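Drawer Carts at Home: Your Questions
From the Garkutley small-storage pages

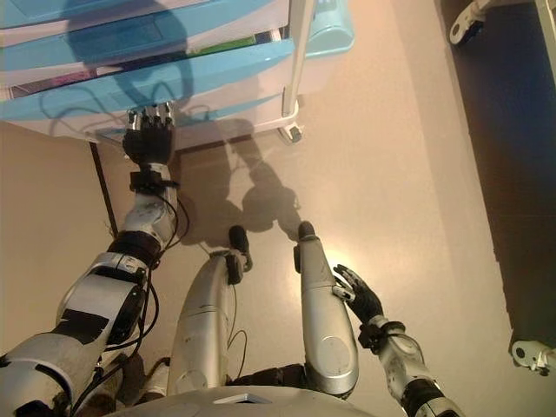
Why do we love drawer carts so much? They hold a ridiculous amount for the floor they take up, and they go wherever the mess is! Craft table in the morning, bathroom by 7 p.m. Our favorites have see-through-ish fronts like the pale blue ones on this cart, where a bit of pink and a bit of green show at the gaps and you can already guess which drawer to try.

What goes in the bottom drawer?
The heavy stuff, always. Yarn, spare batteries, that giant bag of buttons. It keeps the cart steady when you roll it.

My drawer sticks. Help!
Take it all the way out, wipe the runners with a damp cloth and dry them well. Overfilling is the usual culprit (we're all guilty).

Do casters work on rugs?
Low pile, yes. On shag, lift it.

Can I keep things on top?
Sure, light ones. A lid or a little tub is great up there.

How tall is too tall?
We stop at around 82 cm, so small kids can still see in.

Related
Prernatar shelf bins: sizing help
Labels that peel off cleanly
Maeng closet makeover, April

Contact Garkutley | Back to top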